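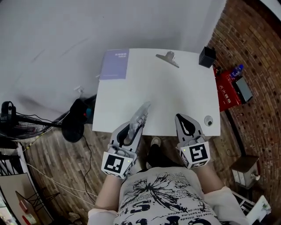 ハンドグリッパーの保守・調整スタッフ募集(Desine 作業室)

こんにちは、Desineです。私たちは、人が両手に持って使うグリッパーの組み立てと調整、そして修理を、小さな作業室でこつこつと続けています。このたび、Flutbridgeの作業台が一つ増えることになり、一緒に手を動かしてくださる方を募集することになりました。機械いじりが好きで、気がつくとネジの頭を眺めてしまうような方でしたら、きっと楽しんでいただけると思います!

お願いしたいこと
左右一組のグリッパーを、毎朝使える状態に整えるお仕事です。土台についた白黒の四角いマーカーの汚れや浮きを確かめ、指の内側の黒いパッドがすり減っていれば貼り替え、開き閉じの引っかかりを見ます。そのあと机に向かい、実際に物をつかんだり放したりして、左右の動きに差がないかを試していただきます。透明なものは特に手ごたえが分かりにくいので、慣れるまではゆっくりで大丈夫です。気づいたことは、どんなに小さなことでも保守ノートに書いてください(2月の記録にあった走り書きのおかげで、配線のゆるみが早く見つかったこともありました)。

勤務について
週3日、1日6時間。座っての作業が中心ですが、部品箱の上げ下ろしが少しあります。交換用のパッドは200枚単位で届くので、その仕分けもお願いします。服装は自由で、動きやすい格好でいらしてください。昼食の補助が1日700円つきます。

こんな方に
精密ドライバーやピンセットを使った細かい作業が苦にならない方。ロボットの経験は問いません。最初のうちは先輩が隣の席につき、分解の手順から一緒に進めます。Cotthorpeの倉庫へ部品を取りに行くことがたまにありますので、運転のできる方は応募の際にひとことお知らせいただけると助かります。

応募方法
簡単な履歴書に、これまでに直したもの(時計でも自転車でも、おもちゃでもかまいません)のお話を添えて、Desine採用係までお送りください。書類が届きましたら、作業室の見学の日程をこちらからご連絡します。

2020年3月 Desine 採用係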